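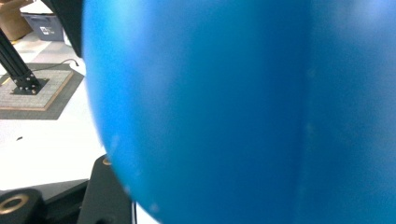
그림 1. 파란색 공, 근접

3. 보관 선반 설치 및 물품 정리

Rosevero 조립식 선반 (4단) 기준. Prunex 보조대를 같이 구입하신 경우 3-4번부터 봐주세요.

3-1. 시작 전 확인
기둥 4개, 선반판 4장, 고정핀 8개, 벽 고정 브라켓 2개. 부족하면 조립하지 말고 구입처에 먼저 연락.
공구는 십자 드라이버만. 전동 드릴 사용 금지 (나사산 뭉개짐).

3-2. 조립 순서
1) 바닥에 담요나 박스 깔기. 마루 긁힘 방지.
2) 기둥 2개를 눕혀놓고 맨 아래 선반판부터 끼움. 홈 방향 확인. 화살표가 위쪽.
3) 고정핀은 선반판 한 장에 2개씩, 대각선으로. 딸깍 소리 날때까지.
4) 나머지 기둥 끼우고 세우기. 혼자 하지 마세요. 둘이서.
5) 수평 확인. 흔들리면 아래쪽 조절발을 돌려서 맞춤.
6) 벽 브라켓 고정. 석고보드 벽은 전용 앙카 필요 (별매).

주의: 벽 고정 안 한 상태에서 물건 올리지 말것. 어린이 있는 집은 특히.

3-3. 물건 올리기
- 무거운 것 아래, 가벼운 것 위. 선반 한 단 최대 50kg, 골고루 분산했을 때 기준임.
- 공처럼 구르는 물건은 앞턱 있는 칸이나 바구니에. 턱 없는 칸에 그냥 두면 떨어집니다.
- 병 종류는 뚜껑 꼭 잠그고 세워서. 눕혀 보관하면 샐 수 있음.
- 유리는 맨 윗단 금지.
- 세제, 약품은 식품과 다른 단에. 어린이 손 안닿는 높이로.
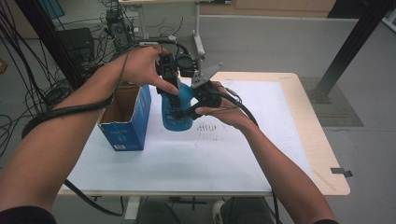

그림 2. 반투명 파란색 플라스틱 병, 세운 상태

3-4. Prunex 보조대 추가 (선택)
1) 맨 윗단 물건 전부 내리기.
2) 보조대 다리를 선반판 구멍에 맞춰 끼움. 구멍이 안맞으면 앞뒤가 바뀐 것임.
3) 나사는 손으로 먼저 돌리고 마지막에 드라이버로 조임.
4) 보조대 위에는 8kg 이하만. 화분 안됨.

참고: Camolier 구형 보조대는 호환 안 됩니다. 구멍 간격이 다름. 억지로 끼우다 파손된 경우 무상 교환 불가.

3-5. 관리
마른 천으로 닦기. 물걸레 쓴 뒤에는 바로 물기 제거. 연마제, 아세톤 사용 금지.
고정핀과 브라켓 나사는 2개월마다 점검. 헐거우면 다시 조임.
선반판이 휘었으면 바로 사용 중지하고 물건부터 내릴것. 뒤집어서 다시 쓰면 않됩니다.
이동할 때는 반드시 비우고, 벽 브라켓 풀고, 두 사람이 들기. 끌면 조절발 부러짐.

3-6. 자주 있는 증상
삐걱거림: 고정핀이 덜 들어감. 3-2의 3)번 다시.
앞으로 기움: 앞쪽 조절발을 돌려 높이고 벽 브라켓 재확인.
선반판이 안 들어감: 위아래 반대. 화살표 확인.
나사가 헛돎: 나사산 손상. 부품 교체 필요. 본드로 붙이지 마세요.
바닥에 자국: 조절발 고무캡이 빠졌는지 확인. 고무캡은 부품으로 따로 주문 가능.

부품 주문은 설명서 뒷면 부품표의 번호로. 색상도 같이 적어주세요. 문 달린 모델(Cárdenas)은 4장 참고.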